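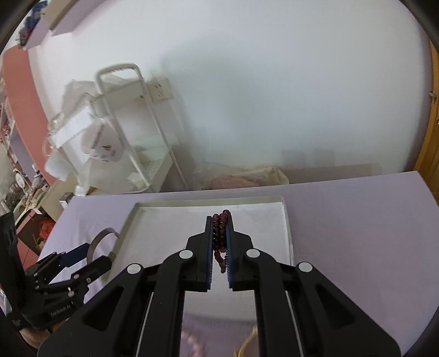 A dark red beaded bracelet over a white tray

About Prurnell

Prurnell is a school of jewellery and small craft for adults, based in the former seed merchant's building on Pearce Street in Posgate. We teach beadwork, stringing, simple silverwork and repair to people who are new to the subject and to those who wish to return to it after a gap of some years.

The school was founded by Antigoni Antoniadis, who had taught evening classes in the town for 15 years before taking the lease on our present rooms. She remains Principal and continues to teach the foundation course. Stamatia Tsolakis joined as Head of Repair and is responsible for the workshop, the tool store and the supervision of all restringing work accepted from the public.

Courses

The foundation course lasts two terms and covers knotting, crimping, the choice of thread and wire, and the finishing of clasps. Students who complete it may apply for the certificate course, which runs for a further year and includes a period of supervised repair. Short courses are held in the spring and summer. Class sizes are kept small so that each student has a bench for the whole of the term. Tools are provided; students are asked to bring an apron and, if they use them, reading glasses.

No earlier qualification is needed for the foundation course. Applicants for the certificate course are invited to a short meeting with a tutor and should bring five pieces of finished work. Unfinished pieces may be brought as well.

The Silley Collection

Prurnell holds the Silley Collection, a study collection of 2,909 beads, buttons and fastenings left to the school by a local family. It is used in teaching and may be seen by visitors on request. Items are not lent out. A printed handlist is kept in the office — a fuller catalogue is in preparation, and readers who can help with the dating of the glass are invited to write to the Principal.

Repairs

The workshop accepts necklaces and bracelets for restringing during term. A written estimate is given before any work begins. We do not value jewellery and cannot advise on insurance.

Fees and support

Fees are payable by the term. A small bursary fund is open to residents of Posgate, and applications are considered each January. Forms may be collected from the office or sent by post.

Access

The teaching rooms and the office are on the ground floor. The collection is kept upstairs, and trays can be brought down for visitors who give notice.

Page last revised 2023-12-01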